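Squeaky planks, and oil vs. water-based finish: talk to me!
Forum: Floors, Stairs & Trim
Started September 2018

plankfever
Joined: March
Hi all! Long-time reader, first real thread. We moved into the upstairs of an old building in Gistley, 962 square feet, and wood plank flooring in nearly all of it. I love it so much. I grew up on beige carpet, so I walk around in socks grinning like a fool.

Two things I want to ask. One, the squeaks. There's a patch by the bedroom door that sounds like a duck, and another between the kitchen and the main room that only goes off if you step on it heel first. Two, the finish is getting tired where people walk the most and I'd love to freshen it up before winter. The landlord is fine with it as long as I don't sand down to bare wood.

I picked up a can of Reva floor oil on sale but haven't opened it. Should I?
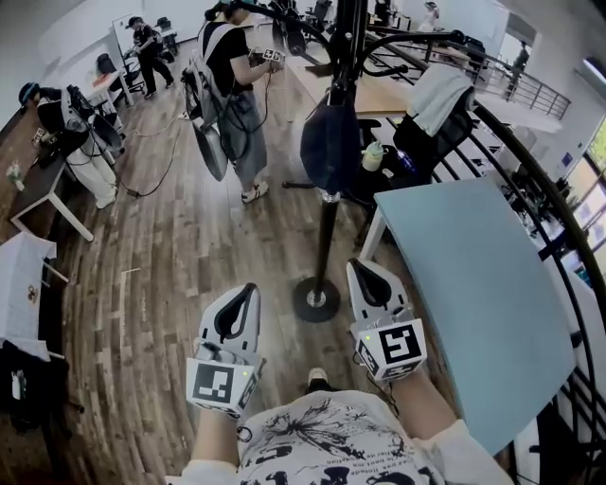
Main room floor, brown planks

I can't tell you the species. The landlord says oak, his brother says not oak. I'm leaning toward the brother.

duckboard_dan
Welcome! Don't open that oil yet. If what you have now is polyurethane, oil can't soak in and you'll be wiping up sticky goo for a week. Ask me how I know, I did my whole hallway.

Easy test: put a few drops of water somewhere out of sight, inside a closet is good. If it beads up and sits there, you've got a film finish. If it goes dark in a few minutes, it's oil or wax or just worn through.

For the squeaks, powdered graphite or plain talc worked into the gap with an old paintbrush. Lay a towel over it and walk back and forth. It's weirdly fun.

mrs_tongue_and_groove
Seconding the water test, but please don't use graphite on a light or medium floor!! It smears gray and gets into the grain. Talc only. I spent a Saturday scrubbing gray footprints off the landing and some of them are still with me.

duckboard_dan
I've used graphite on four floors and never had a smear. You need a tiny bit, blow it in, wipe the top. People dump half the tube and then blame the tube.

mrs_tongue_and_groove
Dan, I used a tiny bit! We'll have to disagree on this one. Talc costs less and if it gets on your socks it doesn't matter.

plankfever
OK, water test done in the closet AND by the front door. In the closet it beaded right up, perfect little domes. By the front door it soaked in within a couple of minutes and left a dark spot that took until dinner to fade. So I have poly that's worn away where everybody comes in?

I did the duck patch with talc and it's gone! I was so happy I made my husband come and stand on it. The kitchen one is quieter but still there.

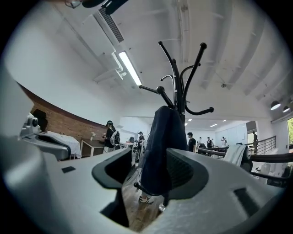
The front door end is where it's worst. Wet boots, grit, the mail, all of it lands on the same few planks. I'm thinking a good mat outside, a second one inside, and then fix the finish in that zone only. Can you do just a section? Or does it look like a patch forever?

sixteenpenny
You can do a section if you stop on the seams. Don't end in the middle of a board. Scuff with a fine abrasive pad, vacuum, wipe with a barely damp cloth, let it dry overnight, then roll on water-based poly right up to the plank edge. Sheen is the hard part. If the old stuff is satin and you put down semi-gloss you'll see it every morning when the sun comes in low.

I used Katik satin on mine, three coats, and I can't find the line anymore. My wife can, but she knew where it was.

Also, put felt under anything with legs. Chairs, stools, whatever stands near the door.

hollowcreek
I'm going to be the annoying one and say don't do a section. Do the whole room with one thin coat after you've fixed the door area. It's one extra afternoon and it evens everything out. Partial jobs look great for a year and then the rest of the floor ages at its own speed.

Also worth calling around for a buffer. The rental place near me, Panyasiri Tool, charges 16 dollars for a half day. Totally changes the job compared to being on your knees with a pad.

sixteenpenny
Whole room is nicer, sure, but they're renting. How much money do you want to put into someone else's floor?

hollowcreek
Fair. I'd still do it. I'm the one who has to look at it!

plankfever
You're both making me want to do it, haha. I priced it all out tonight: water-based satin, roller, pole, pads, tack cloths, a half day with a buffer. 146 dollars for the main room. The landlord will take half off next month's rent if I send him the receipts, so I'm going whole room.

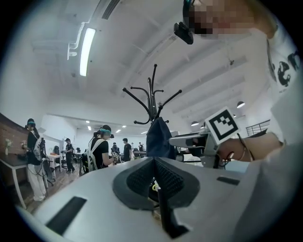

The plan is Friday after work to clear everything out and vacuum twice, then buff early Saturday and get the first coat down before lunch. Second coat Sunday. We'll sleep at my sister's. Is one night enough between coats if it's humid? It's been sticky in Gistley all week and the windows on the street side don't open far.

mrs_tongue_and_groove
Read the can, but I'd run a fan across the room (not down at the floor, or you'll blow dust into it) and give it the full night. And socks only for a few days afterward! Rugs stay off for 2 weeks. That's the part I always cheat on and always regret.

duckboard_dan
Take back the Reva if you kept the receipt. And use graphite on the kitchen squeak.

mrs_tongue_and_groove
DAN.

plankfever
Trying more talc on it tomorrow, then I'm screwing it down from the closet side if it still talks. Fans borrowed, buffer reserved. I'll report back Monday!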